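4 Setting up shared folders for a class

Use this section after you have signed in to Sillwood for the first time and your school has given you a teacher account. If you only see the pupil home page, stop and ask your school office to change your account type.

You will need your class list and the joining code for your school. Allow 30 minutes for a full class.

4.1 Create the class

1. Open the Classes page and select New class.
2. Type a name for the class. Pupils will see this name, so keep it short.
3. Choose the year group from the list.
4. Enter the joining code and select Save.

Note: Names can be changed later. The year group cannot be changed once the first pupil has joined.

4.2 Add pupils

1. Open the class and select People, then Add.
2. Paste your class list into the box, one pupil to a line.
3. Check the list for repeated names. Repeats are marked in yellow.
4. Select Confirm. Each pupil is sent an invitation, which lasts for 11 days.

If your school keeps its lists in Kavel, select Import in step 2 and choose the matching group. Pupils who have left the school must be removed by hand.

4.3 Make the folders

Every new class starts with 2 folders, Handouts and Work. Pupils can read what is in Handouts but cannot alter it. In Work, each pupil has a folder of their own that only they and you can open.

To add a picture to Handouts, open the folder, select Upload and pick the file. Type a caption in the box under the preview before you save.

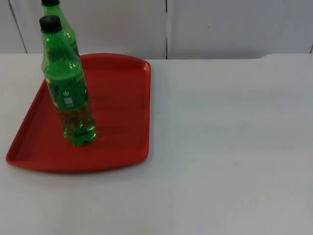 Fig. 4. Green bottles and a red tray.

The caption appears under the picture on the pupils' pages and is read out by screen readers. To change it, open the picture and select Edit caption.

Caution: Deleting a picture from Handouts also removes it from any worksheet that uses it. Sillwood does not ask a second time.

4.4 Share with another teacher

1. Open the folder and select Share.
2. Enter the other teacher's school email address.
3. Choose Can view or Can edit.
4. Select Send.

A teacher with Can edit is able to delete files. Use Can view for cover staff and trainees.

4.5 If something goes wrong

A pupil cannot join: check that the invitation has not run out. Select Resend beside the pupil's name.

The folder is empty for pupils: open Settings and make sure that Visible to class is switched on. Pupils already signed in must reload the page.

Classes are closed to new files at the end of May. For moving work into the next school year, see section 5.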